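The Ganness swim lanes are back, and I am so happy about it

Good news for anyone who has been driving out to Giltodau every time they want to swim a few laps: the pool on Ganness Street opens again in August! I stopped by the front desk this morning and got the new schedule, and it's better than I'd hoped.

Doors open at 7 for the early swimmers (me, if I can get out of bed), and lanes stay open until noon. Evenings are for families and lessons. A day pass is still cheap, and if you bought a punch card before the pool closed, hang on to it, they're honoring the old ones. I dug mine out of the junk drawer and it has four swims left on it.

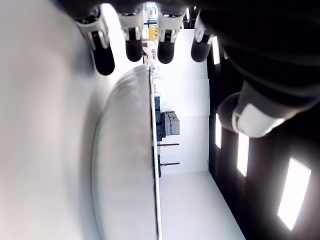 The locker rooms got most of the money. New showers, new benches, and hooks that are finally high enough for a long coat. The roof over the shallow end was patched too, so no more buckets on the deck. I asked if the water would be any warmer and got a laugh, so I guess I'll be doing my first lap the same way as always, fast and with a lot of complaining.

Parking is the one thing I'd plan for. The lot behind the Grgić bakery is closed to swimmers now, and the pool's own lot has 23 spaces, which fill up quick on lesson nights. The 813 bus stops right across the street and that's how I'll be going.

Sign-up for kids' lessons is at the front desk only, with 100 spots for the first session. Bring a proof of address, and bring a pen, the one on the counter was dead.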